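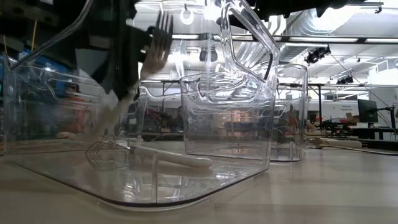
Fork over the near bin, probable whisk already in it

Re: Utensil sorter, shared workshop build

girnano_dave_not
Three clear bins, one gripper, a few utensils and no sense of urgency. The fork is the one with black tines. Cycle time is 4 minutes per utensil, so it will do the washing up in time for October.

trevell
Why clear bins? My depth camera treats clear plastic as a rumour. I lost a month to that and ended up lining mine with brown paper.

girnano_dave_not
They were in the cupboard. Also I'm not using depth for the bins, I taught the positions by hand.

Cestix
So it's a very expensive record player.

girnano_dave_not
A record player that has done 263 utensils, thank you.

trevell
How many of those landed in the right bin though

girnano_dave_not
Most. I'm logging it up to 400 and then I'll post the sheet.

Lục
I don't agree with trevell about the paper. If the positions are taught, the bins can be made of fog. The white handles against a pale table would worry me more. Put a dark mat down.

trevell
Fine until someone knocks a bin 2 cm to the left.

Lục
Tape.

Cestix
Tape is how my last project became permanent. What are the fingertips? Mine drop anything with a smooth handle, and I've gone through bicycle inner tube and the thumbs of two washing-up gloves.

girnano_dave_not
Silicone baking mat, cut up and glued on. Don't tell the kitchen.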